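Chapter 4
Restricted Gifts and the Giving Agreement

A gift to a charity is either restricted or unrestricted. An unrestricted gift may be spent on any purpose within the charity's mission. A restricted gift may be spent only as the donor has directed, and the direction binds the board after the donor's death unless a court or the agreement itself allows a change.
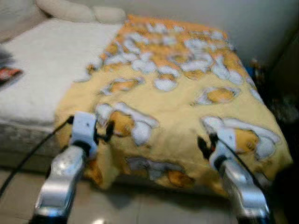
Figure 4.1 Yellow fleece blanket on a white cushioned surface.

Restrictions fall into two classes, by time and by purpose. The Huvatlow Fund, used throughout this chapter, holds 127 separate gifts. Of these, 85 carry a purpose restriction – most often a named program or a single town – and the remainder are open.

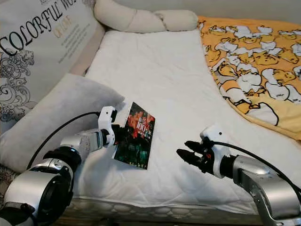

Gifts in kind raise a separate question, that of value. The donor of used goods may generally claim no more than fair market value, meaning the price a willing buyer would pay a willing seller. A paperback book, such as the one in Figure 4.2, is usually valued at thrift-shop prices regardless of its cover price. The charity acknowledges receipt and describes the item, but does not appraise it.

Section 4.1 sets out the parts of a giving agreement. Section 4.2 compares the Barkanska and Tolentino agreements, which treat a lapsed purpose in different ways.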